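Derkley Community Help
Reading time: 3 minutes

We use cookies to remember your sign-in and display settings. By continuing to browse you accept their use.

Memory fitted in second pair of slots is not recognised at rated speed

Posted by Nayeli Mosquera, June 9, 2021

I should be grateful for advice on a Tresero desktop board supplied to our office. The machine was delivered with two memory modules and ran without fault. Two further modules of the same make and capacity have since been fitted, and the start-up screen now reports the correct total but a lower speed than the one printed on the packaging. When the memory profile is switched on, the machine restarts three times and returns to its default settings.

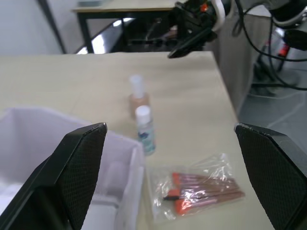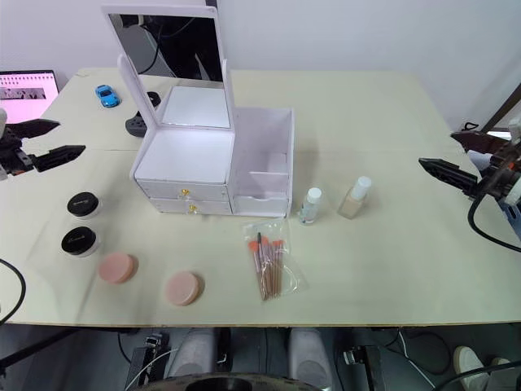 Help Pages, Issue 518

The processor is a standard Andska part and has not been altered. The power supply is rated at 300 watts. Is the board at fault, and should it be returned under the guarantee?

Roksolana Marchuk

The behaviour described does not of itself indicate a faulty board. The speed printed on memory packaging normally applies to the modules as sold, in that pack. Where four are fitted, the memory controller in the processor carries a heavier load, and many boards will settle on a lower speed.

The following order of work is recommended. Switch off at the wall and wait 15 seconds before opening the case. Remove the two newer modules and confirm that the original pair still starts with the profile on. Replace that pair with the newer one, in the same slots, and repeat the test. If each pair passes alone, all four modules are likely to be sound.

Update the board's firmware before refitting all four. Leave the profile off and set the speed by hand, one step at a time, running a full memory test after each change. A single error should be treated as a failure, and the previous step restored. Please do not raise the memory voltage beyond the figure given by the maker of the modules.

The power supply is unlikely to be the cause, although it would leave little room for a separate graphics card.

Prokopenko

Had the same thing on an older board. Mine would only run at 2000 with all four slots filled, so I sold the lot and bought one matched pair. No trouble after that. Check the slots for dust as well.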